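Govby Opens Orders for Its Desktop Teardown Kit

BRATVILLE, January 26, 2024 – Old office computers pile up fast, and there is a lot of good hardware still inside them. Govby is happy to announce that orders are now open for the Eshun kit, a gripper, fixture and software package that lets a robot arm help take desktop towers apart. 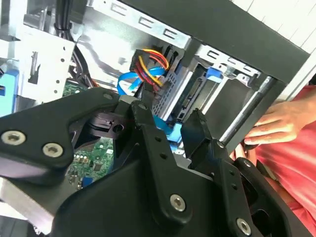
By the Govby Product Team
Robotics for Repair and Reuse

We have wanted to build this one for a long time! Desktop cases are crowded places, full of looping cables, latches and sharp metal edges, and every maker lays them out a little differently. Eshun's black gripper fingers are made for reaching into that kind of mess, and a person can work right alongside with a hand on the case.

The kit comes with 21 ready-made routines covering common jobs such as drives and memory. Each one can be changed from a plain menu, with no programming background needed, and shops can save up to 50 routines of their own.
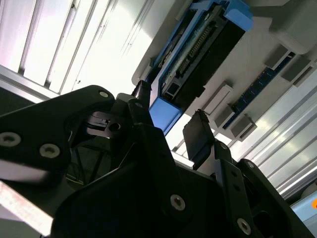

Our favorite part of the project has been the small stuff. Connectors and clips took more of our time than anything else, and we went through 40 finger shapes before settling on the pair we ship. Early users at the Prandton reuse center sent us pages of notes (keep them coming!), and many of their ideas are in the final version.

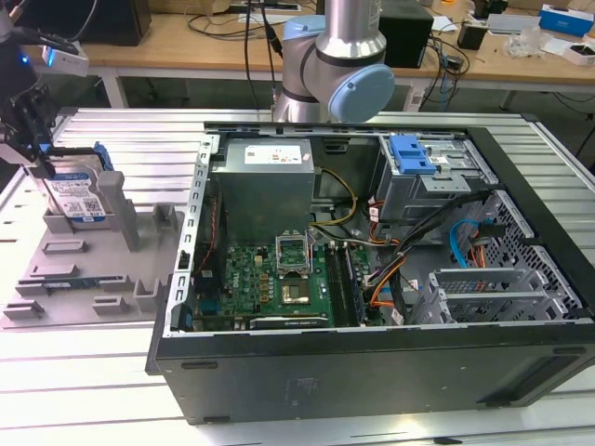

A hard drive held over the gray 3D-printed fixture tray, beside an open desktop tower.

The first kits ship in March. Every order includes the gripper, the fixture tray, the software and a printed setup guide. Repair shops, schools and recyclers can ask for a demo at our Bratville workshop, and you are welcome to bring a tower of your own. To book a visit, call the Govby front desk at extension 2546.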